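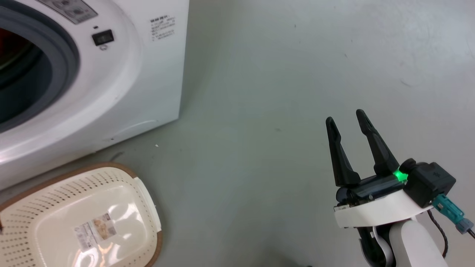 *Open door, dark drum, a bit of red in there.*

I signed up for the Fornidham 5K in the spring, mostly to have something on the calendar, and I am here to report that I came in 154th. I was thrilled! My only goal was to run the whole way without walking, and I missed it by one hill (the one behind the Kanholm parking lot, if you know it, and if you know it you're already nodding).

I never played anything in school. I got picked for right field and I stayed there. So training was all new to me, and I overdid the first couple of weeks and got shin splints and had to sit out the start of July, sulking. After that I ran 4 mornings a week, very slowly, and let the dog walkers pass me. One of them had a stroller too.

What helped most was the Duva group that meets by the bridge. There's a slow bunch, and then there's a bunch behind the slow bunch, and that's us. We talk the entire time, mainly about breakfast. There were 17 of us at the last one, and we took up the whole path and had to go single file for the bikes.

A few of you asked about shoes. Mine are plain old trainers a half size up, and I've kept all my toenails so far.

Next up is the Witkowska trail run, which is longer and has roots and mud and, I'm told, a creek. I haven't paid yet. If anyone wants to come along and be slow with me, hit reply and we'll share a ride. I'll bring the bananas.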